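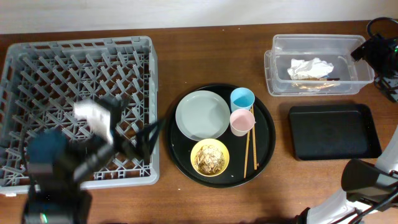 Last updated: Thursday, February 4, 2021

Cledavik crossover event – pre-launch check, comments included
Build 38, checked against the notes from build 37
Checked by: Houda Berrada, Anas Filali (console), Kenza El Khatib (flash and photo sensitivity)

Flash and strobe

Portal opening, all graphics settings – PASS
Slaoui's ultimate, default brightness – FAIL. White flashes way too fast when two players fire it together. Kenza stopped the test early. Needs the slower version from the trailer.
Slaoui's ultimate, reduced flash on – PASS, looks a bit flat but fine
Lobby background – PASS
Photosensitivity warning shows before first match – PASS on PC. Console shows it after the first match, which is no use. FAIL.

Chat and reporting

Voice chat off by default for under-16 accounts – PASS
Report button reachable from the event scoreboard – PASS, but it's tiny. Colour is the same grey as the mute button. Raised with Abdelkrim.
Filter catches the new character names used as insults – partial. Pirine jokes getting through already. Word list to be updated before launch, Sanaa has it.
Block carries over from main game to event lobby – FAIL in build 37, PASS now. Tried it both ways, with a friend and with a stranger.
Party invites from blocked players – not tested, ran out of time

Purchases

Price shown in real money next to coins – PASS
Confirm screen on the Pirine outfit – PASS
Confirm screen on the outfit bundle – FAIL. One press and it's gone. Anas bought it by accident, had to get the coins put back by hand. Must be fixed, no launch without it.
Refund window explained in plain words – PASS, teh link goes to the old page though
Parent PIN asked for each purchase – PASS. Does not ask again for gifts. Abdelkrim says that's how the main game works too. Still don't like it – leaving open.

Comfort

Camera shake slider does something – PASS, finally
Field of view holds after respawn – PASS
Gotcombe rooftop, fast travel drop – made me queasy both times. Not a fail on paper. Would like a fade option.
Subtitles for Slaoui's intro – PASS, size 2 and up. Smallest size runs off the bottom on handheld.
Rumble off setting honoured in the cutscene – FAIL, controller buzzes the whole way thru
Break reminder pops up on long sessions – PASS. Sits over the health bar until you dismiss it, so move it.

Load

84 players in the Gotcombe square – PASS, frame rate dips at the fountain but no crash
Console fan noise – loud, same as the main game. No shutdowns.

Must fix before launch: default flash on the ultimate, console warning order, bundle confirm screen, rumble in cutscene.
Can wait: subtitle size, refund link, report button colour, break reminder.

Retest on the next build. Anas to redo console from scratch, Kenza only needs the flash section. Party invites first this time please.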